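**Bettlaken glatt kriegen – bügeln, spannen oder einfach damit leben?**

**nadelkissen_ost**

Hallo zusammen, ich hab mir nach langem Hin und Her neue Laken gegönnt, salbeigrün, von Gollico, ohne Gummizug. Die Farbe ist ein Traum! Nur kriege ich die Dinger nicht glatt. Ich ziehe links, dann wirft es rechts Falten, ich renne ums Bett, ziehe rechts, und dann hängt es am Fußende schief. Gewaschen bei 40 Grad, auf der Leine getrocknet. Bügeln wollte ich mir eigentlich sparen, mein Brett ist winzig. Wie macht ihr das?

**Waschtag77**

Feucht abnehmen! Also nicht tropfnass, aber so, dass sich der Stoff noch kühl anfühlt. Dann zusammenlegen, mit der flachen Hand ausstreichen, eine Stunde liegen lassen und erst dann fertig trocknen. Mache ich seit Jahren so und mein Bügeleisen setzt Staub an.

**kante_auf_kante**

Sehe ich komplett anders, sorry. Feucht gefaltet kriegst du Knickfalten, und die sitzen dann richtig fest. Laken gehören gebügelt oder gemangelt, fertig. Wir hatten früher eine Kaltmangel von Kuzmenko im Keller, so was Glattes hab ich seitdem nie wieder auf dem Bett gehabt.

**Waschtag77**

@kante_auf_kante Ja gut, aber wer hat heute noch eine Mangel im Keller. Sie schreibt doch, dass ihr Brett winzig ist.

**moosling**

Wie schleudert ihr eigentlich? Ich hatte die Maschine immer auf 1400 und hab mich gewundert. Seit ich auf 900 runter bin, sind die Laken viel angenehmer. Dauert halt länger auf der Leine.

**nadelkissen_ost**

Oh, ich schleudere auch auf höchster Stufe, muss ich zugeben. Probiere ich mit der nächsten Ladung. Und was haltet ihr von diesen Lakenspannern? Es gibt welche von Hiteck, die klemmt man unter der Matratze über Kreuz fest.

**Federbettfraktion**

Hab ich! Also hatte ich. Zwei Wochen ging das prima, dann ist mir nachts einer aufgesprungen, mit einem Knall, dass der Hund im Flur stand. Ich schlage die Ecken jetzt wieder klassisch ein, wie im Krankenhaus: Fußende unter die Matratze, Seite hochklappen, unten reinstecken, Klappe runter, Seite rein. Nach ein paar Mal geht das blind.

**kante_auf_kante**

Da sind wir uns mal einig, die Krankenhausecke ist unschlagbar. Spanner sind Murks.

**moosling**

Meine halten seit Ewigkeiten. Kommt vielleicht auf die Matratze an, meine ist nur 17 cm hoch.

**leinenlos**

Ich klinke mich mal ein, ich hab nämlich auch so ein grünes, leicht Richtung Oliv, und streiche es vor dem Zusammenlegen immer erst flach aus. Also drüberlegen, an der hinteren Kante ausrichten und dann von der Mitte nach außen. Die Kante markiere ich mir mit zwei kleinen Stückchen hellblauem Klebeband, dann sehe ich sofort, ob es schief liegt. Kostet nichts und geht rückstandsfrei wieder ab. 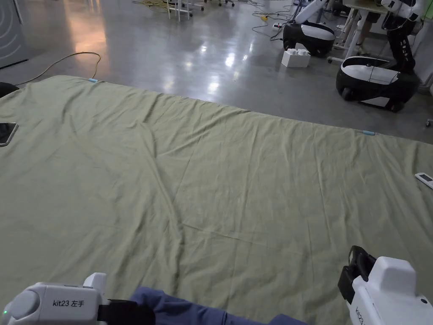

Die langen schrägen Falten sind bei mir die hartnäckigsten, die gehen mit der Hand kaum raus. Da sprühe ich ein bisschen Wasser drauf, streiche nach und lasse das Ganze liegen, bis es trocken ist. Die kleinen weichen Wellen ignoriere ich inzwischen, die sieht man unter der Bettdecke eh nicht mehr. Ach so, und vorher Handy und Fernbedienung runternehmen – ich bin da leider kein Vorbild.

**nadelkissen_ost**

Das mit dem Klebeband ist ja genial! Hält das denn auf dem Stoff? Meine sind ziemlich grob gewebt.

**leinenlos**

Auf meinem hält es gut, der ist auch leicht strukturiert. Ich nehme das von Clundell, geht aber bestimmt mit jedem Malerband. Nur nicht mitwaschen, das gibt eine Sauerei.

**kante_auf_kante**

Klebeband auf Bettwäsche. Ich hab jetzt alles gelesen. Einmal drüberbügeln wäre schneller gegangen.

**Waschtag77**

Lass sie doch :-) Ist das denn 100 Prozent Baumwolle, @nadelkissen_ost? Bei Mischgewebe kannst du dir die Sprüherei nämlich fast sparen.

**nadelkissen_ost**

Steht zumindest auf dem Etikett, ja. Ich wasche am Montag noch mal, mit weniger Schleudern, und probiere dann das Ausstreichen mit Sprühflasche. Die Krankenhausecke übe ich auch – beim ersten Versuch gerade eben sah es eher nach Geschenkpapier aus. Ich melde mich!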